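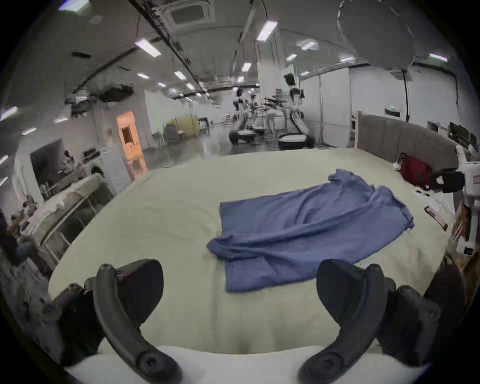

How should a household check a post before passing it on to the family group chat?
Open the original source, read it in full and look for the same report from a second, unconnected outlet. If neither step is possible, leave the post unshared.

Households are encouraged to keep the following tips near the family computer.

Check the date. Old stories are often shared again as new, particularly after an election or a storm.

Look at the account. A profile opened in April with 79 posts and no real name deserves more care than one with a long history.

Search a sentence. Copy one line into a search engine in quotation marks. Copied rumours tend to show up word for word on other sites.

Treat large share counts with caution. A post shared 1000 times has not been checked 1000 times.

Mute before you argue. Most platforms allow a keyword or a group to be muted for a set period – the setting is usually found under Privacy or Notifications.

Agree on 2 house rules with older children: no sharing from the headline alone, and no sharing after 9 pm.

Prepared by Zlata Kushnir and Jolanta Dudek for the Billby Home Advice Centre. Printed copies are available at the front counter.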